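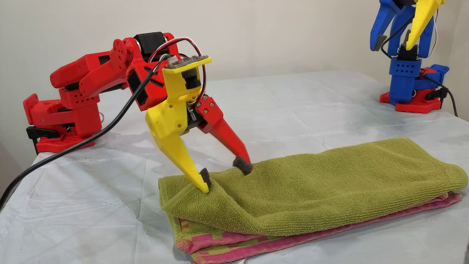 Collections systems > Catalogue data > Closed tickets

Dates and artists wrong on the public site after the move to Jurkia

Opened: 15/06/2020
Raised by: Prints and drawings, Workalar Museum
Passed to: Rulico support desk
Priority: Normal (we asked for High)
Part of catalogue: Backlund bequest, costume and trades albums, 632 records

What we reported

Since the catalogue was moved into Jurkia, every date in the Backlund records that we entered as "circa" shows on the public site as a plain year. A watercolour of a boatman we have only ever dated to "circa 1840, on the paper" now says 1840. The pair of hand-coloured lithographs of market women, "circa 1860 or later", says 1860. There is no sign of "or later" anywhere.

Second fault, possibly the same one. All the works by unidentified artists have been joined up under a single person called Artist, Unknown. The page for this person gives a life span, taken from the earliest and latest works, and a link saying "More by this artist". It offers a Company School bird study next to a Dutch engraving of a skater. Whoever it was had a long career.

We were told before the move that nothing would be changed, only carried across.

First reply from Rulico

They said the public site keeps its own copy of the records and that we were probably looking at old pages. Please clear the browser cache and try again.

Our note

Cleared it. Tried on two other machines, one of which had never opened the site. Same result. I don't see how an old page could show a mistake that wasn't there before the move, and I said so.

Second reply from Rulico

They asked whether the dates had been "entered inconsistently" in the old system, as this is the usual cause.

Our note

Some were, and I won't pretend otherwise. The albums were catalogued over a long time by different hands, and you can find "c.", "ca.", "circa" and "about", with and without the full stop. But the boatman and the market women both have "circa" spelled out in full, in the right box, and both came over wrong. So untidy typing doesn't explain it, or doesn't explain all of it. Sent them screen grabs of the old records next to the new ones.

Third reply from Rulico

Accepted there is a fault. Jurkia has two date boxes, one that people read (display date) and one the search uses (sort date). The public site should show the first. They said ours was set to show the second, and that they had now switched it over. Ticket marked as fixed.

Our note – ticket reopened

Half of it is fixed. The boatman is "circa 1840, on the paper" again. The market women still say 1860.

I went through the first two albums by hand. Where the old entry had only a year after "circa", it is right. Where there was anything more – "or later", "before", "published", "after a drawing of" – some are right and some aren't, and I can't find the pattern. Asked whether anyone had looked at more than one record before closing the ticket. No answer to that part.

Fourth reply from Rulico

Long one. Shortened here.

The move was done in batches of 1,000 records across the whole museum catalogue. The first 3,000 went through with an early version of the matching rules, which read each date and wrote a fresh one from the parts it understood. It didn't understand "or later", so it dropped it. After that the rules were altered to copy the wording over untouched. The early batches were not run again. Backlund sits across the join, with some of its albums on one side and some on the other.

That does fit what I found. It doesn't fit "nothing would be changed", and I would like to know why the early batches were left as they were if someone had already seen the rules needed altering. They say the change was made "for speed". I have my doubts.

What was done

1. Rulico took the date wording for the early batches from the last backup of the old system and wrote it into the display date box again. Sort dates left alone.

2. We had already corrected 3 records ourselves in Jurkia while waiting. These would have been written over. We sent the record numbers and they were left out of the run. Worth remembering: stop editing while a ticket like this is open, or keep a list.

3. The joined-up artist was split. Each work now carries "Unknown artist" as plain words, with no person record behind it, so there is no artist page, no life span and no "More by this artist".

4. Where the old record said something more useful, such as "Unknown artist, probably Patna" or "Unknown engraver after a painting", that wording had been lost in the joining. It has been put back from the same backup.

Checks

Rulico's check was a count: same number of records before and after. A count would also have come out right while every date was wrong, so we did our own, printed from the backup and read against the public site, album by album. Dates all agree now. In the artist field two engravings had lost the words "after a painting" and were put right by hand. I have asked whether those two point to something wider and was told they don't. They couldn't tell me what had caused them, either.

Still open

The picture order form on the shop pages takes its captions from a separate copy, which is refreshed overnight. It was still giving the market women as 1860 when I last looked. Anyone who ordered a print or a reproduction licence between the move and the fix may have been sent the wrong caption. Rulico say this belongs to the shop and needs a new ticket. New ticket raised.

The other early batches, outside Backlund, are coins and ceramics. Both departments have been told to read their own records and not to rely on the word "fixed".

Status: Closed by Rulico. We agreed to the closing for Backlund only.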